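Dustpans, again

Dec 12, 2015

The Stirden pan finally went in the trash after 11 years. The lip had worn into a shallow curve, and fine dust passed straight under it. A new one needs a flexible strip along the front edge and a hole in the handle for hanging.

Width matters less than I assumed. Anything over 9 inches will not fit beside the water heater – I measured twice. 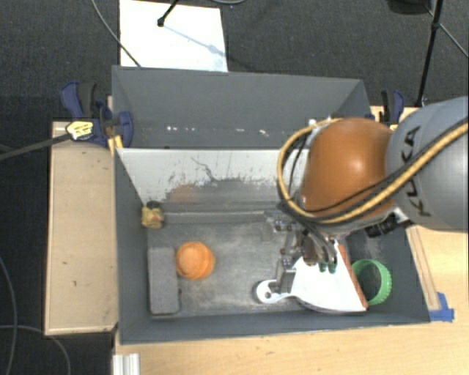 A short handle stores flat in a bin with other odds and ends, but it means more bending. Vanderleia Bezerra prefers the long-handled type and has used hers since February. I will stay with the short one.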